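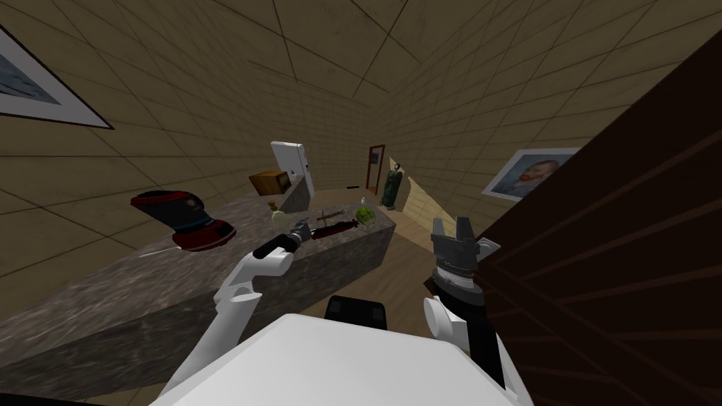

Simulated view over the Urncombe robot's torso, with both arms extended toward a granite-textured counter.

The Urncombe robot is a two-armed robot designed and built in a shared workshop in Brolard by Kumaresan Mudaliar and other members of the workshop. It is used for trials in the handling of hand tools and household objects. The machine exists both as a physical build and as a simulated model, and the two are kept under the same revision number.

Background

Mudaliar began the project as a home build, working on a single arm clamped to a kitchen table. The arm was moved to the Brolard workshop in July, when its base had become too heavy to store indoors. A second arm was added there, and the clamp was replaced by a fixed torso. The name is taken from the street on which the first arm was assembled.

Construction

The torso is a broad white shell over a welded steel base. Two arms are mounted on it, each ending in a gripper. The shoulder joints are driven by geared motors salvaged from packaging equipment, while the smaller joints use new motors bought for the purpose. Wiring runs inside the arms as far as the elbow and outside from there to the wrist. Early covers were printed in the workshop and cracked near the screw holes; the present set is thicker at those points and is held by 5 mm screws.

The grippers have been revised more often than any other part. The parallel-jaw type closes two fingers toward each other and was selected for its simple drive. Rubber pads were glued to the inner faces of the fingers after smooth ones let a screwdriver turn in the grip. The pads are treated as consumable parts.

Control

Motion is planned by a program called Kurek, written by Mudaliar, which runs on a desktop computer beside the robot. Kurek checks each planned path against a model of the work area and refuses any path that would bring one arm too near the other. A separate board, known in the build notes as Fivo, reads the joint sensors and cuts power to the motors if a joint exceeds its set limit. The stop button is wired directly to the power supply and does not depend on either system.

Simulation

New motions are tried in a simulated room before they are run on the machine. The room has beige tiled walls and a long counter on which objects can be placed, including a corded power sander, small glass bottles and a round green fruit. Larger items, among them a refrigerator and a gas canister, stand farther back. Workshop rules require 20 simulated runs without a collision before a motion is released for the physical arms.

The simulation treats contact between fingers and object in a simplified way. Cords and other flexible items are the least reliable case, and results involving them are confirmed by hand at low speed.

Documentation

The build notes, parts list and wiring diagrams are kept in a binder at the workshop, with a copy on its shared drive. Revision 2 of the notes, dated 13/11/2018, added the wiring of the stop circuit and a corrected drawing of the shoulder bracket.

See also

Parallel-jaw gripper
Robot simulation
Shared workshop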